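Redier: cleaning tips from the Arnesport newsletters

A data card, or a readme if you'd prefer to call it that. I typed these tips up from the household pages of a local newsletter and thought other people might like them too.
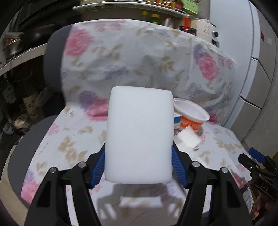
What's in it

952 tips, one per row, all to do with cleaning and looking after a house. Tea stains in mugs, candle wax on tablecloths, scuffs on skirting boards, limescale, the smell in the cupboard under the sink, that sort of thing. They come from the Arnesport parish newsletter, which ran a household page in nearly every issue for years (and still does, now and then, when there's a gap to fill).

Most tips are two or three sentences long. A few go on for a whole paragraph, and one about silver cutlery is nearly a page. I left it whole as I couldn't bear to cut it!

The columns

id - a plain number, in the order I typed them
tip - the text as printed
surface - what's being cleaned, in my own words (tile, wool, enamel, painted wall and so on)
stain - what's on it, left blank if the tip is just general cleaning
stuff - what you clean it with
issue - which newsletter it came from, where I know
warning - yes or blank, see further down

It's one CSV file, UTF-8, commas between columns and double quotes round anything with a comma in it. It opens fine in a spreadsheet. If yours turns the issue column into dates, set that column to text when you import it. I lost an evening to that.

How I made it

I started in April with a box of back issues from my aunt's loft and typed them in by hand. I tried scanning a few first, but the older ones are on thin paper with the other side showing through, and the scans were so full of nonsense that typing was quicker. 408 of the tips come from that box. The rest are from the bound copies in the library at Kullel, where they let me sit by the window with my laptop and a flask.

I kept the spelling as printed, so you'll meet "bi-carb", "bicarb" and "bi carbonate" all in the same year. The stuff column uses one spelling for each thing, so search that one if you're after something in particular. Vinegar wins by a mile, with bicarbonate of soda trailing behind it and newspaper doing surprisingly well for windows.

Blöndal is a house name, by the way. It crops up in the tips as a brand of soap flakes and I spent ages trying to track it down before a neighbour told me it was the shop that used to sell them. I've put it down as plain soap flakes in the stuff column and left the tip text alone.

Please read this bit

I haven't tested these, apart from a handful on my own kitchen. Some are lovely. Some are daft, and a few are properly dangerous, mostly the ones that have you mixing bleach with something else in a bucket. Those are marked yes in the warning column - I've left them in for the record, so do filter them out if you're making anything people will follow at home. I may have missed one or two as well, so please don't treat a blank as a promise.

Melamine sponges only turn up in the newer issues, in 7 tips. They're a very fine abrasive, so go gently on gloss paint, car bodywork and anything shiny, and try a hidden corner first. The newsletter forgot to mention that in 2 of them and I've added a note in square brackets. Everything else in square brackets is mine too.

Things I know are wrong

The issue column is blank for anything that came off a loose page. Some tips were printed twice, years apart, with small changes, and I've kept both. The surface column got fussier as I went along, so early rows say "floor" where later ones say "lino" or "quarry tile". I keep meaning to go back over those.

Using it

Help yourself. The newsletter people are happy for the tips to be shared as long as you say where they came from, so "Redier, from the Arnesport parish newsletter" will do nicely. If you spot a typing mistake, open an issue with the id number and I'll check it against my copy. For the library ones I'll have to wait until I'm next over that way.

Last tidied up Sat 25 December, while the oven was on.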